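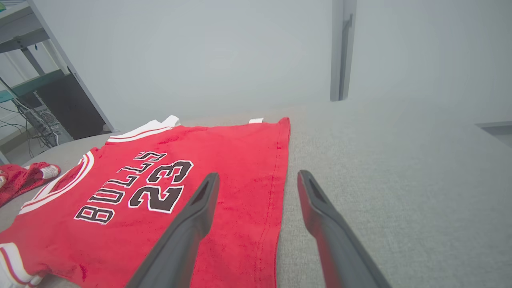

The Second Life of the Basketball Jersey

Print this article | E-mail this article

Most people who own a basketball jersey don't play basketball in it. They wear it to watch a game, to mow the lawn, to sleep, or to a concert in July. Some wear it once and put it in a drawer. The drawer is where a lot of jerseys in Wukberg were until two winters ago, when a resale shop on Folten Street put a sign in its window asking for them.

The shop is called Karel. It had been selling used coats and work boots for years, and jerseys came in now and then at the bottom of a bag of other clothes. They sold faster than anything else in the store. The sign went up in November, and by the end of the following month the shop had bought 482 jerseys, most of them basketball, with some hockey and soccer mixed in. The racks had to be moved to make room. The boots went to the back wall, where they still are.

What came through the door was mostly from the 1990s and early 2000s, bought for children who have since grown up and moved out. Parents had kept them for the same reason they kept trophies and school projects. A jersey has a name and a number on it, and it is hard to throw away something with a name and a number on it.

How they were made

Basketball jerseys sold to fans have usually come in a few grades. At the bottom is the printed kind, where the letters are laid on the cloth as a thin layer of ink or film. Above that is the sewn kind, where the letters are cut from a heavier cloth and stitched down, sometimes in two layers so that one color shows as a border around another. At the top are jerseys cut to the same pattern as the ones the players wear, with longer bodies and deeper armholes.

The grade decides how a jersey ages. Printed numbers crack, usually along the lines where the shirt was folded. Sewn numbers hold up well, but the cloth underneath may shrink a little over the years while the number does not, and then the front starts to pucker. Mesh snags on rings, car doors and cats. Trim around the neck goes gray or yellow before anything else does, from skin and sunscreen.

None of this makes a jersey worthless. At Karel, a clean printed jersey with light cracking is priced at $38. One with sewn letters in the same condition costs more, and a child's size costs a good deal less, even if it was hardly worn. The shop will take a jersey with a small hole. It will not take one that has been cut into a tank top or had its sleeves pinned with safety pins for a costume, which happens more often than a person might think. 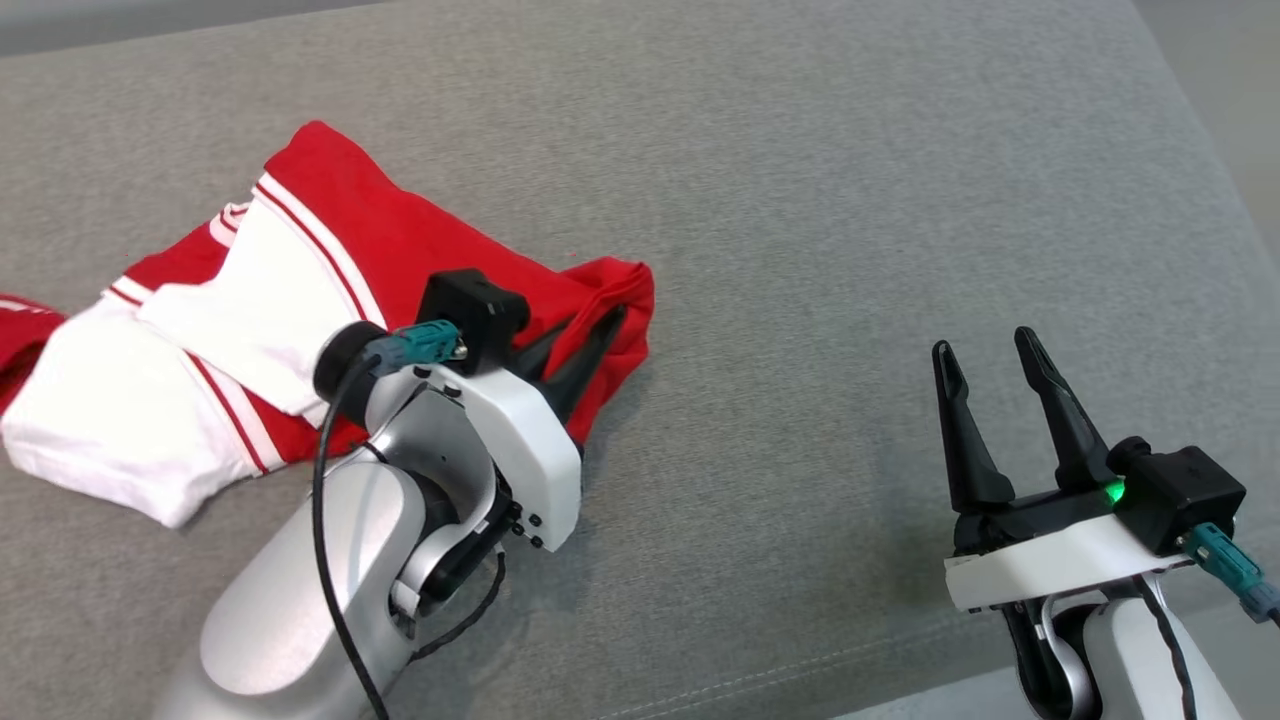
Buyers fall into two groups. The larger one is under 25 and was not born when many of these teams were winning. They know the players from video clips and from older brothers. They want the shirt big, and they don't mind a stain if it's below the waist. The smaller group is made up of people who had the same shirt as kids and want it again. They check the inside of the collar first. They look at the tag, the stitching behind the number and the side seams, and they will often put a shirt back over something no one else in the store could see.

Fakes are a constant problem, and the shop doesn't claim to catch them all. Copies have been sold outside arenas and at flea markets for as long as the real ones have been sold inside. A copy from 30 years ago may by now be faded and soft in the same way as the original. The spacing of the letters is a better guide than the tag, which can be cut from one shirt and sewn into another. Karel puts doubtful jerseys on a separate rack at a flat price, marked "sold as is," and that rack empties too.

Getting them clean

Half a mile from the shop is Agyeman, a dry cleaner and alterations business that has handled team uniforms for the Wukberg schools for a long time. It began cleaning Karel's jerseys in batches, and now takes them from the public as well. A sign over the counter lists the price for a single jersey and a lower one for five or more.

Very little of the work is dry cleaning. Solvent can loosen the adhesive behind printed letters, so nearly everything is washed by hand or in a mesh bag on a slow cycle. The water is cool. Red jerseys are washed with red jerseys, and the first soak is watched, as red dye on polyester can still move after decades if it was never well fixed. White trim on a red shirt is the hard case. Once pink has gone into white trim, getting it out takes several rounds of color remover applied with a cotton swab, and the result is rarely perfect.

Old lint is another common complaint. It works its way into the knit and a washer only moves it around. The staff at Agyeman use a fabric comb first and tape after that, always working in the direction of the knit. Pilling is shaved with a small electric shaver, but never near the numbers.

For people who would like to do the job at home, the advice from the counter is short:

Turn the jersey inside out before it goes in the washer, and zip or button everything else in the load. Use half the detergent you think you need and skip the softener. Lay it flat on a towel to dry. Do not hang a wet jersey from its shoulders, especially one with sewn numbers, as the weight of the front will pull the straps long. Do not iron the letters. If the shirt has to be pressed, put a dry cotton cloth over it, use the lowest setting, and lift the iron between spots so it does not drag.

Storage matters as much as washing. A jersey on a wire hanger will have bumps at the shoulders within a season. Folding is fine if the fold doesn't run through the number. Rolling is better. Plastic bins are all right in a closet and a bad idea in an attic, where summer heat makes printed letters sticky enough to bond to whatever they touch. Two shirts stored face to face in an attic can come apart with half of each number on the other.

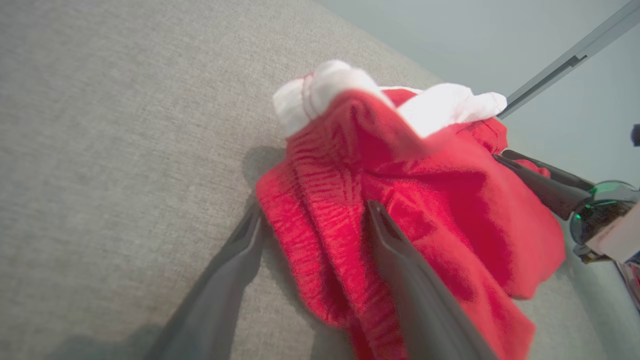
Prices have gone up and down since the sign first went in the window. The first winter was the strongest. By the next summer, larger sellers online had noticed the same demand and there were more jerseys to be had everywhere, which brought the common ones down. The less common ones did not move much. A jersey for a player who spent only one season with a team is often worth more than one for the team's star, for the plain reason that stores ordered few of them and marked down what was left.

College and high school jerseys are a market of their own. They have hardly any value outside the town they came from, and inside it they can be hard to get at any price. Karel keeps a short list of people waiting for the old Wukberg High road uniform, a dark green one with gold numbers that was replaced after only two years. The school sold the used set at a sidewalk sale for two dollars apiece. Roughly 40 were made, counting the junior varsity, and the shop has had three.

Those three were all in poor shape. One had been used to wrap a lamp during a move. Agyeman repaired the side seam on it with thread taken from the hem, where the color had faded to the same shade, and a former student who now lives out of state paid to have it mailed.

The shop still buys, though it has become more careful. It no longer takes hockey jerseys, which fill a rack too quickly, and it looks at basketball jerseys on weekday mornings only, before noon. Sellers are paid in cash or store credit, and credit is worth a little more. People who bring in a bag are asked to wash everything first and to leave the tags in. Anything the shop turns down goes back in the bag and home with its owner, unless the owner would like it dropped in the donation bin by the side door.

Print this article | E-mail this article

Get our features by e-mail twice a month. Enter your address to sign up for the newsletter. You can unsubscribe at any time.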